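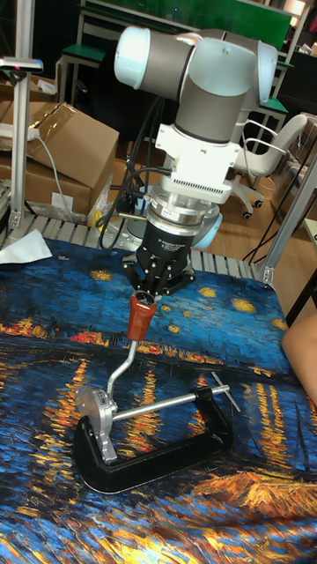 # Wastel Meditation Bench

The Wastel is a folding kneeling bench for seated meditation, breathing practice and long periods of chanting. It takes the weight off the ankles and tips the pelvis slightly forward, so the lower back can stay upright without much effort. Most people who find cross-legged sitting hard on the knees get on well with it.

The seat is solid beech, finished with oil and wax. The legs fold flat on brass hinges and are held open by your own weight when you sit, so there are no catches to set. Rounded feet let the bench rock a little – enough to find your angle, then it settles.

## Choosing a height

We make the bench in 2 heights.

- **Standard:** suits most adults. Start with this one if you're not sure.
- **Tall:** for longer legs, stiff knees or anyone who likes a higher seat.

If you sit on a thick mat, choose the height you would use on a bare floor. If you already practice on a chair and want to move down gradually, order the Tall and add the seat pad.

## What's included

- Bench with folding legs
- Buckwheat-filled seat pad with removable cotton cover
- Drawstring carry bag
- Printed card with 5 starting positions, written by Vaida Strazds

Vaida teaches restorative yoga and used the first version of the bench in her Wednesday evening class. The wider seat on the current model came from her students' comments. The card covers kneeling only. For chair and wall positions, see our Zeleke bolster page.

## Care

Wipe with a barely damp cloth and dry straight away. Re-oil once a year, or more often in a heated studio. The pad cover can be machine washed cold; empty out the buckwheat first. Hulls flatten with use and can be topped up from a refill bag, sold separately.

Please don't stand on the bench or use it as a step.

## Before you buy

Kneeling isn't right for everybody. If you've had knee or hip surgery, or you are pregnant, check with your doctor or physical therapist first. Numb feet usually mean the bench is too low or too far back – move it forward a little and try again.

## Studio orders

Studios and retreat centers ordering 5 or more benches get a reduced price, and mixed heights are fine. For orders over 50, write to Madhu Lodhi for a delivery date. The next large batch is due in May.

Seat pads come in oat, slate and rust. Rust is out of stock in the Tall size.

Returns are accepted on unused benches in the original bag. Refill bags can't be returned once opened.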